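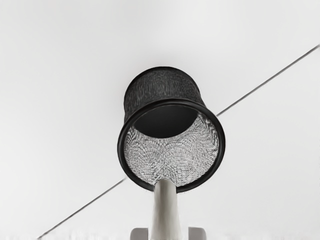

Maximiliano Iglesias wrote in after the May issue to ask why the new retention schedule keeps supplier invoices longer than the delivery notes attached to them, when the two are scanned as one file. His office had been deleting the whole file at the shorter limit and wanted to know whether that was allowed.

It is not. Under the schedule, a combined file takes the longest retention period of any document inside it. A delivery note scanned on its own may be deleted at its own limit. Once it has been merged with an invoice, the invoice period applies to both, and the file should carry the invoice code in the index.

The Ostthorpe office checked its shared drive against the schedule last month and found 3677 combined files, most of them indexed under the delivery note code. Drisora, the indexing tool used at all sites, assigns the code from the first page it reads. Where the delivery note was placed on top of the invoice before scanning, the file was given the wrong code and the wrong deletion date. The tool does not read past page one unless the full-document setting is switched on.

To switch it on, open the index profile, choose Capture, then Page Range, and change First to All. Save the profile under its existing name. A renamed profile will not be picked up by the overnight job. Scanning speed drops with the setting on, and batches of more than 30 pages should be split.

Files already indexed have to be corrected by hand or by a batch request. For a batch request, send the folder path, the current code and the correct code to the records desk at Palel. Do not send the files themselves. The desk runs requests in the order received and returns a log listing any file it could not change. Password-protected files always appear in the log and need to be unlocked locally first.

Deletion has been suspended for the delivery note code at Ostthorpe and Montoya until the correction is complete. Other sites should suspend it themselves if they scan the two documents together. The switch is under Schedule, Hold. A hold does not affect indexing or search, and it stays in force until someone lifts it.

Two smaller points. Paper originals may be shredded 15 days after scanning, counted from the date in the scan log and not from the date on the document. Originals with a handwritten amendment are kept for the full period whatever the quality of the scan. Several sites have also asked about credit notes, which were left out of the printed schedule by mistake. They follow the invoice period. A corrected page 4 is on the intranet, dated 16 June 2025, and replaces the one in the binder.

Emailed invoices are covered by the same rule. The message is not kept unless it contains terms that do not appear in the attachment, in which case save it as a PDF and index it with the invoice.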